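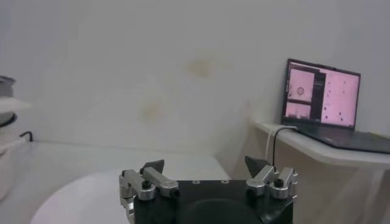

Matte black next to brushed aluminum.

Home | Notebook | Finishes | Archive

Sat 29 October

Second try with the Varma wax on bare aluminum drawer pulls for the Clasdale kitchen job. The tin says it stops finger marks for a season. I doubt it. Same promise was on the Zilik spray in May, and those pulls looked greasy by the end of the week.

Setup: 5 pulls waxed, 2 left bare, all from one bag. Wiped with alcohol first, let sit 41 minutes, buffed with a cotton rag. Bench lamp on the low setting. The waxed ones are a shade darker, which the tin doesn't mention and the client will.
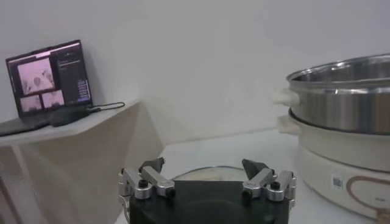
Screws are the other headache. Clasdale wants black heads on silver pulls, and I keep saying the black will go first, wax or no wax. I do see why they like it: the small black pivot screws on those brushed bars look sharp, and I can't argue with the contrast. But a kitchen drawer gets wet hands and scouring powder. I've ordered a box of 105 in plain stainless anyway, and they can look at both.

Not convinced by the wax so far. Marks showed on the waxed pulls after one handling, maybe fainter than on the bare ones, maybe I want them to be. Need to look again by daylight. If it's only shine we're paying for, the Undside oil does that and costs less.

To do: drill the sample board, label the backs this time.

Comments

benchrat: Wax never lasted for me near a sink.

tallpine: Did you try two coats?

benchrat: Two coats just gives you more to scrub off.

Contact | Copyright Undside Workshop | Back to top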